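Stop Ranking Hands by Grip Force

2025-05-05

Most hand comparisons open with a force table. Ours did too, and it sent us to the wrong product first. We tried two hands on the same humanoid, the Limik and the Grultex, with the same arm controller and the same tasks: pick up a cloth, fold it once, put it down. The Grultex won the force table easily. It then spent much of its first week pressing cloth into the tabletop.

Force matters when the part is heavy. Household items are mostly light and limp, and the hard part is the approach. The fingers have to stop a few millimeters over the table and close along it. That depends on wrist backlash, controller latency and how far the cable bundle pulls on the forearm when the elbow bends.

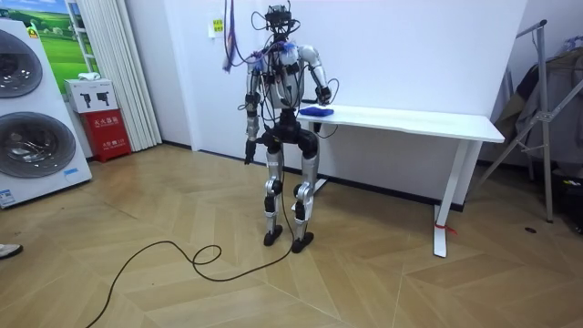
Cable drag deserves more attention than it gets. Across 390 logged grasps, we moved the harness 4 times, and each move changed the success rate more than swapping hands did. Any vendor figure measured on a bare arm bolted to a bench tells a buyer little about a full body with everything plugged in.

The controller comes next. The Rocha runs its finger loop 17 times slower than the Odcombe and still placed the fingers better, due to steadier timing. The Odcombe drops packets under load and catches up with a jerk.

My position is that a hand should be scored on the robot that will carry it, with its final wiring, over enough grasps to show wear. We plan to run the Limik to 4,000 before ordering a second pair. Peak force can go in a footnote.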